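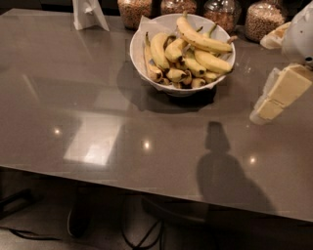 What speed should an arm run at when it handles food on an open worktop with people in the room?
The slowest speed at which the task still gets done, written down before the session and locked in the controller. In our house rules the ceiling for open worktops is 300 mm per second, measured at the gripper, and lower if anyone is within reach.

Thread on the Vovdale bench rules, version 3. They cover manipulation work on shared kitchen surfaces. Version 2 was written for closed cells with one passage on kitchens added at the end, and it showed.

Scope first. The rules apply whenever the arm is powered, including when it is holding position. A held arm is a live arm. Version 2 left this to the operator's judgement and we got as many readings as operators.

Rule 1. One named person holds the stop. The name goes in the log at the start of the session and again at each handover. Shouting "I've got it" across the room is not a handover.

Rule 2. Test the stop under load, with an item in the gripper. Record whether the item was kept or dropped. Either result can be acceptable, depending on the item, but it has to be the result the risk sheet says it is.

Soft and wrapped items get their own line on the risk sheet. Butter is the usual one. Grip force that holds a firm block will mark a soft one, and a part-open wrapper can slide over what it is meant to cover. Set the force on the item in the state it will be in at the end of the session.

Rule 3. Food used in trials does not go back into the kitchen. Fruit, packets, the contents of jars, all of it. The bin is labelled before the session starts. Ayman Hamdan asked for an exception for unopened tins and got it.

Rule 4. Glass stays behind the working area, with a marked clearance. Ours is 50 mm from the swept volume of the gripper housing. Measure from the housing. The fingertips are the part everyone measures from, and the housing is wider.

Clear jars are also hard on depth sensing. If the planner can't see a jar reliably, it goes into the model by hand as a fixed obstacle, and then it must not be moved. If someone moves it, the session stops and the model is redone.

Rule 5. Polished worktops: check the camera view with the lights as they will be during the run. Ceiling lights show up as bright points in the surface and a large reflected patch can wash out the edge of an object. Moving one lamp counts as a change of set-up.

The arm's own shadow belongs in the same check. Run the full path once at low speed with nothing in the gripper and look at the recorded view afterwards.
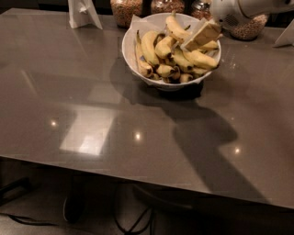 Josiane Guérin replies that a release height should be in the rules as well, as an item let go above a bowl will settle differently every time and the log ought to say from where it was let go.

Agreed, and it goes into Rule 6, which at present only says "release under control". Proposed wording: "The release height is set per item, recorded in the log and not altered during a session." Comments on that by the end of November, please.

Related point for Rule 6. When placing onto or beside loose items such as fruit, contact comes earlier than the model predicts, and the point of contact changes each time something shifts. Use a force limit on the way down. A position target alone will press.

Rule 7. Cables. Anything on the floor on a walking route is covered or moved. Under the bench, keep slack clear of chair and stool legs. Omar Nseir wants cable routing photographed before each session. I would settle for a tick box that is filled in.

Rule 8. Near misses are logged the same day, in plain words, by the person who saw them. We had 47 entries under version 2. The useful ones gave the item, the speed and where the person was standing. "Arm behaved oddly" is of no use to anyone.

Still open: whether the speed ceiling should drop when the operator is wearing a headset. Jayson Pascual says it should be halved. Harvey MacPherson says the stop holder covers it. I lean towards Jayson's view, as long as the stop holder is a separate person in either case.

Also open: whether the Grorniswood kitchen takes the same text or keeps its own. Their worktop is lower and the reach zone has to be redrawn. The numbers in Rules 4 and 6 should not be copied over without measuring.

The draft is in the shared folder under Mollah, with the changes from version 2 marked. Send corrections by rule number.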